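Sorting and storing potatoes and onions in slatted crates

A sack of potatoes and a net of onions will keep for months if they are sorted before they go away. Left in the bag they came in, one bad potato takes the rest with it. The job takes an hour or so, and November is a good time for it, when the maincrop has cured and the shed has cooled down.

What you need

Slatted wooden crates, at least three
A soft brush
Thick brown paper or hessian for covering the potatoes
Pencil and labels
A bucket for anything that is going to the kitchen or the compost

The crates do not have to be new. Mine are a mix of old orchard trays and a set of Varmont ones bought flat and screwed together. Check that the corners are firm and that the slats have gaps between them, as solid-sided boxes hold the damp.

Step 1. Set the crates out

Work on a bench or table at waist height, with good light. Put one crate down for potatoes, one for onions, and keep an empty one between or beside them. The empty crate is for the sorted crop. Tilt it towards you if you can, so that you can place things in it instead of dropping them. Potatoes bruise more easily than people think, and a bruise turns into rot by Christmas.

Keep the potatoes and onions in separate crates even while you are sorting. It saves picking papery skins out of everything later.

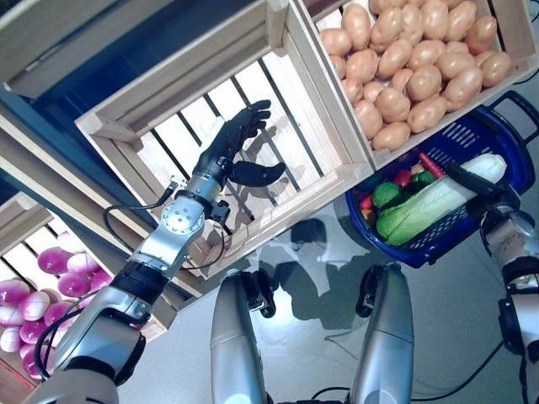

Step 2. Sort the potatoes

Take them one at a time and turn each one over. Brush off loose soil but do not wash them. Put sound ones in the empty crate. Anything with a fork hole, a soft patch or a split goes in the bucket to be trimmed and eaten this week. Green ones go on the compost.

Stop filling a little below the rim if you mean to stack the crates. Mine weigh around 6 kg when full, and I would not want to lift much more than that from a low shelf.

Step 3. Sort the onions

Squeeze each onion gently at the neck. If it gives, use it soon. Firm ones with dry skins can be stored. Red onions do not keep as long as brown ones, so put them where you will reach them first. Two layers is plenty – they need air more than they need company.

Step 4. Label and put away

Write the variety and the month on a label and tie it to a slat. Cover the potatoes with paper or hessian to keep the light off. Leave the onions uncovered.

Store the two crops apart, in different rooms if possible. Potatoes like it dark and cool but free of frost. Onions want it cool, dry and airy, and they do not mind some light.

Step 5. Check them

Go through the crates every couple of weeks. Smell first, then look. If you find a wet potato, take out the ones touching it as well and wipe the slats with a dry cloth.

Killian Pons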